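Misutis arm kit, week two

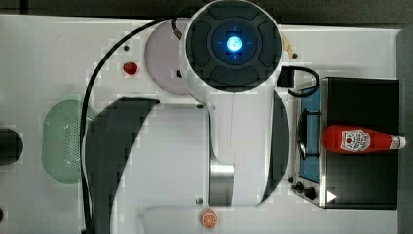
The arm from above, toy kitchen set up around it. Blue light on.

Quick one tonight, it's late and I still have laundry.

So I've had the Misutis arm for two weeks now. Paid 3275 for the full kit, the arm only version is 2000 and in hindsight I'd of been fine with that one, the extras are mostly brackets and a bag of screws. Ordered through Retamal. Took 8 days. Box was huge.

Setup: easy-ish. Bolt the base down, plug in, run the installer. Installer crashed twice, then error 2062, which isn't in the manual anywhere. Riku Sugiyama on the Rorkley forum had the fix (delete the old config folder, reboot). Thanks Riku!!

What I like. It's quiet. The hand-guided teaching mode is great, you just push it where you want and save the point. Blue ring on the joint is easy to see from across the room.

What I don't. Cables. They run on the outside and I keep having to think about where they'll go, right now one hangs over the back of the little stove. Velcro ties are on order. Also the app logs me out constantly, so anoying.

Been doing pick and place with play food, strawberry, orange slice, ketchup bottle. Small stuff is slow to teach. More on grip settings next time, plus the Holtbridge camera mount if it ever ships. They said September.

Worth it? For the 2000 version, yes. Ask me again about the other one.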